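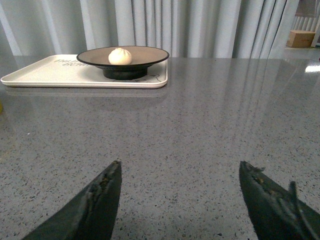 Balov, October

The Residence at 71 Zwahlen Street was placed under the administration of the Office of Household Settlements upon the death of its last registered tenant, and the Office was accordingly required to record the contents of the kitchen. The instructions were the usual ones. Every article was to be entered once, under its ordinary name, with a note as to whether it should be kept, released to a claimant or disposed of. Food was to be entered as disposed of and was not to be described.

I had served the Office since 2000 and had completed a good many kitchens. I mention this only to establish that I was familiar with the form.

The entry for the counter gave no difficulty. It was grey, speckled and fixed to the building, and fixtures were the concern of the landlord. The tray was entered as a tray, white, with handwriting or something like handwriting printed upon it, part of which I could not read on account of the dish. The dish was entered as a dish, round, on a foot. In the dish was one steamed bun, pleated at the top and drawn up into a small peak.

I wrote "food, disposed of" and moved on to the drawers. These held the customary assortment, including nine teaspoons of two patterns, a ball of string, and a receipt from Gondimex for the repair of a kettle. The kettle itself was not found. I noted its absence in the margin, where absences are noted, and returned to the counter at four in the afternoon to sign the sheet.

It was then that I considered the matter of the date. The tenant had died in the winter. The gas had been disconnected by order of the Office, under my own signature, and the key had been held in the Balov registry in an envelope numbered 277. I had broken the seal of that envelope myself. The bun had no business being so white.

There is a procedure for articles which appear in a sealed residence. It provides that the officer shall not touch the article, shall not remove it, and shall enquire by letter of any person who formerly had lawful use of the room. Only one such person was listed. She had lodged in the back bedroom for two winters as a student and had since moved to Zaston. I wrote to her that evening in the terms prescribed. I asked whether she retained a key, whether she had visited the premises, and whether she could account for one steamed bun. I added, as the form allows, a list of the articles standing near it.

The reply took some time to arrive. In the interval I attended the residence on each working day, which the procedure also provides for, and signed the sheet at four. I am obliged to state that on these visits the bun was present, and that I formed the opinion it was not always the same bun. The pleats did not fall in the same way. On one afternoon the peak leaned to the left – on the next it stood up straight. I had made no provision for this in the columns and entered it under remarks.

I am also obliged to state that the dish was sometimes on the tray and sometimes beside it.
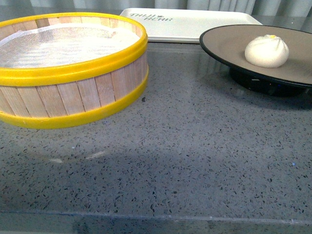 Nadja Leitner wrote that she had given back her key on leaving and had not been in Balov for years, but that she was glad to hear the steamer was still there. It had always stood at the left, she said, so that the lid could be put down by the window with the other hand. The yellow bands were to be wiped and never soaked. The white cloth was to be rinsed in cold water, wrung out, and laid flat with its edge a little way up the side, otherwise the buns took hold of the wood and tore underneath when they were lifted.

She went on to say that the old woman had kept strict hours. A batch was made in the morning, and whatever the household left was given away on the stairs, except for one, which was put out in the good dish for whoever came in last. It made no difference who that was. In her first winter it had generally been the student herself, home from the library after dark, and she had been in the house a month before she understood that the bun was meant for her and might be eaten without asking. Until then she had gone to bed hungry each night out of politeness, and each morning the old woman had taken the bun away, said nothing about it, and made another.

She asked me to let her know whether the pale curtain behind the counter had been kept. She did not account for the article, and she did not seem to regard it as requiring an account.

I placed the letter on the file. I then reviewed my sheets for the whole period of attendance and found that they established, without any omission, the name of the last person to enter the kitchen on every one of those days. The signature in each case was mine.

The regulations prohibit an officer from deriving any benefit from the contents of a residence under administration. They also require that food be disposed of, and they do not specify the manner. I read both provisions twice and could find no conflict between them.

At four o'clock I attended as usual. I washed my hands at the sink, and as there was no chair I stood at the counter in my coat. The filling was pork with spring onion and a good deal of ginger. When I had finished I washed the dish, dried it, set it back upon the tray and amended the sheet.

The steamer was recorded as kept. Under remarks I entered the instructions concerning the cloth, in full, for the use of the next tenant, and returned the key to its envelope.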